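Equipment Planning Diary – Textile Handling Program
Entry for 03/04/2022

Spent the greater part of the morning on the capital request for the coming year. The draft returned by the finance office overnight carries fewer remarks than I had feared, although the principal one is substantial: the request must show the whole cost of the second workstation over its service life, and must cease to treat the spare parts as a matter for the operating budget. I accept the point. The March draft put the arms, the grippers and the tables on one page and left everything that wears out to a footnote.

Met with Kha Đỗ at the Cenmont building to go through the parts list line by line. We agreed to regroup it under four headings: arms and joints, grippers and sensing, tables and floor services, and consumables. Kha had marked the gripper fingers as the item most likely to be underestimated and proposed a holding of 11 pairs for the first year. I had allowed for four. After some discussion I have entered 11 and will defend the figure if it is questioned. The fingers are the only part of the system in constant contact with cloth, and a shortage there idles the whole station while the costly components stand waiting.

The quotation from Sperling arrived before lunch. It is well laid out and honours the delivery terms we asked for, but it prices the cabling as a single lump sum and gives no lengths. I have written to request a breakdown. A similar allowance in our first purchase was spent before the second arm had been connected, and the remainder was found by postponing the new chairs for the training room. Fikberg has yet to reply on the same items. Its closing date stands, and I do not propose to extend it a second time.

Uriel Mendoza joined us for the afternoon to consider the size of the tables. The present arrangement of joined panels is economical and can be carried through an ordinary doorway, a consideration of some weight at Pikdale, where the freight lift is not available to us. Against this, Uriel observed that a join in a working surface is one more place for a hem to catch, and asked that a single-piece top be priced as an alternative. The supplier's indicative figure for the difference is roughly $500 per station. I have recorded it as an option and left the decision to the operations group. My own inclination is toward the panels, provided that the joins can be filled and levelled on site.

There was a longer exchange over the garments themselves. The request contains a modest line for test stock, and I had assumed that seconds from the laundry contract would serve. Uriel is firmly of the view that they will not suffice. Thin cloth, jersey and heavier outerwear all behave differently, and an assortment drawn from returns cannot be repeated if a supplier asks to reproduce a result. We settled on a purchased set of 571 pieces, sorted by weight and colour, with a written record of laundering. The number follows from the carton sizes on offer and has no other significance. Kha will enquire whether the colour range may be narrowed to reduce the price.

On the question of floor services I have less to report. The electrician's visit was moved again. The request will therefore go forward with a provisional sum of $1,000 for outlets and cable covers at each station, to be adjusted when the written estimate is in hand. I am uneasy about submitting a provisional sum at all – the reviewers are inclined to strike them – but the alternative is to omit the item and return for it in six months.

Before the draft goes back, I have placed the following in the appendix to the section on grippers and cloth.
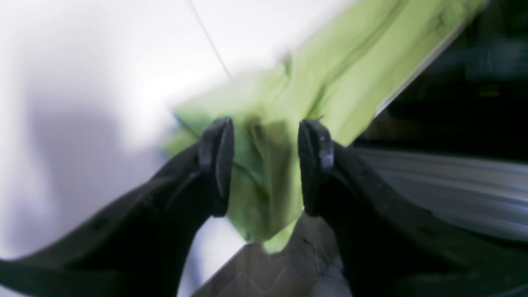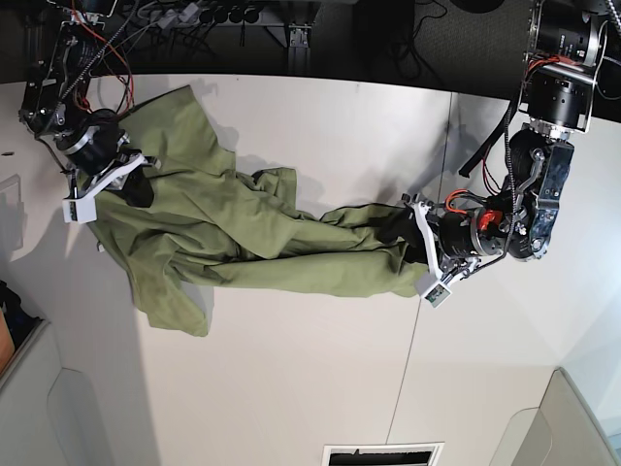
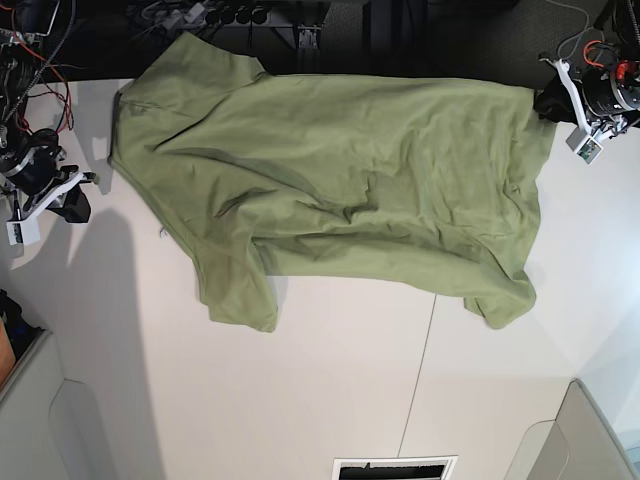

Green fabric and black or white gripper hardware in all three.

The section on maintenance remains the weakest. It states an interval for inspection of the joints without saying who is to carry it out, and the two technicians named in the earlier version have since been assigned to the packaging line. I have asked for half a position to be shared with that group. Should it be refused, the service contract offered by Sperling becomes the only realistic course, and its annual fee would have to be shown from the first year. Kha considers the fee reasonable. I should prefer to see the exclusions before forming an opinion, as the summary sheet is silent on motors and on travel outside the metropolitan area.

A smaller matter, noted so that it is not lost: the depreciation schedule gives the grippers the same life as the arms. This cannot be right and will be noticed. I have proposed three years for the former and seven for the latter, and asked the finance office whether its categories permit the two to be separated on one asset number.

Outstanding at the close of the day: the cabling breakdown from Sperling; any reply whatever from Fikberg; the electrician's estimate; the price of the single-piece top in writing; a signature from the Cenmont site manager on the floor plan. Uriel will redraw the plan with the second station turned to face the windows, which frees the aisle and should satisfy the safety officer. The revised request is to be circulated to the operations group once the plan is attached.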